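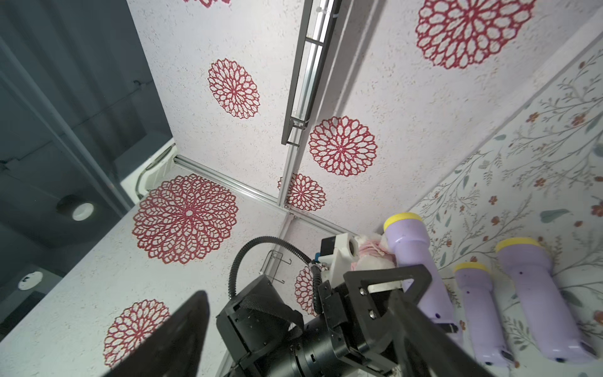 Panels with a red flower print

Stimine Plugin Users Group
Minutes, March 13, 2022

Filed under: Meetings, Plugins, Blog Tools

1. Last minutes
Approved with one fix: the contact form add-on is Karaki, spelled with two k's.

2. Comment spam
Erzsébet Vörös reported 1,934 spam comments on the group blog since the last meeting. The filter caught all but 30. She wants the link limit in comments dropped from three to one. Agreed.

3. Backup plugin
Cirusa still times out on the larger sites. Two members have split the job in half – database first, uploads later – and that works for now. The paid version was discussed and put off to April.

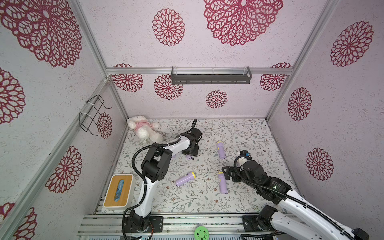 Members on shared hosting should check the memory limit before trying the split, as the default is too low on some plans. Erzsébet will post the setting on the forum.

4. Theme update
The Ikia theme update breaks the sidebar menu on phones. Members who have not updated should wait. Anyone who has can go back to the old version by uploading it again from the zip file – widgets have to be put back by hand.

5. Newsletter
The list stands at 900 addresses, of which 859 are confirmed. Unconfirmed addresses will be removed before the April issue.

6. Other business
None.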